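From: Canan Bilgin
To: automation-floor list
Subject: Re: [floor] Shelf restocking, are we there yet?

On Saturday, Bozkurt wrote:
> The Zamiro people have a shelf task running in simulation now and the
> numbers look great. 100 runs overnight, hardly a miss. Two arms, one
> set of shelves, parts go in the slots. I think we should stop arguing
> about whether this is possible and start arguing about when. Could we
> have it on the kitting bench at Vorkholm before the summer rush?
>
> Can anybody give me a reason to wait?

I can give you a few, and I'd like to hear from the others before anyone talks to purchasing.

I went through the material Zamiro sent over. I have no quarrel with the 100 runs. My quarrel is with the word "shelf". Our racks at Vorkholm have bent lips, old label glue, and a bin on the second row that only slides if you lift it first. New hires need most of a week to stop fighting that bin. Whatever the arms learned overnight, they didn't learn that.

For those who haven't opened the files, the setup is a turquoise unit with three open compartments, a thin gray strip running across each one, and a white table to work on. There's a wooden box off to the right. The shelf has nothing in it and the tabletop is bare apart from the shadows of the arms.

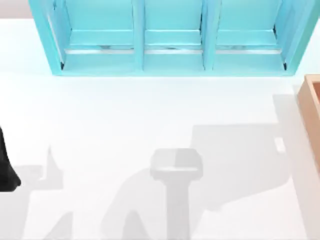 WHAT I'D WANT TO SEE FIRST

Start with the compartments half full. Putting a part into an empty slot is the easy end of the job. Most of our restocking is squeezing the last few pieces in beside whatever the night shift left, and half the time that stuff is lying sideways.

Then the lighting. I'll give them credit for rendering shadows at all, the last vendor didn't bother. But Flunuddale has the skylights, and between 2 in the afternoon and closing the glare walks right across the bench. Our barcode camera gives up on a sunny day, and all it has to do is read a sticker.

Then bags. Roughly a third of what we kit comes in thin plastic, and I haven't seen one bag in anything Zamiro has sent. I asked in February and was told soft items were "on the roadmap". So is my kitchen remodel.

WHAT IT COSTS WHEN IT MISSES

Bozkurt, you say hardly a miss. I'd like to know what a miss is. If the part drops on the table and the arm tries again, fine, I don't care. If it goes in the wrong slot and the run still gets scored as done, that's a wrong kit going out the door, and somebody on the line finds it 9 stations later. Their summary has one column for success and it doesn't say who or what decides.

Also, the last time we put a machine on that bench it needed a person standing next to it all day to clear jams. We had two people doing the job before. Afterward we had one person doing the job and one person babysitting - and the one babysitting was our best kitter.

I'm not against this. My sister keeps asking me when she can buy something that unloads the dishwasher and I tell her the same thing I'm telling you, which is ask me after it has done it in somebody's real kitchen with the kids' cups in there.

So my vote is no on the summer. I'd say yes to a small trial on a spare rack at Flunuddale, our parts, our bags, our skylights, with one of us keeping score. If Zamiro won't agree to that last bit, I think we have our answer.

Can whoever has the jam log from the old machine please post it? I only have the first half.

Canan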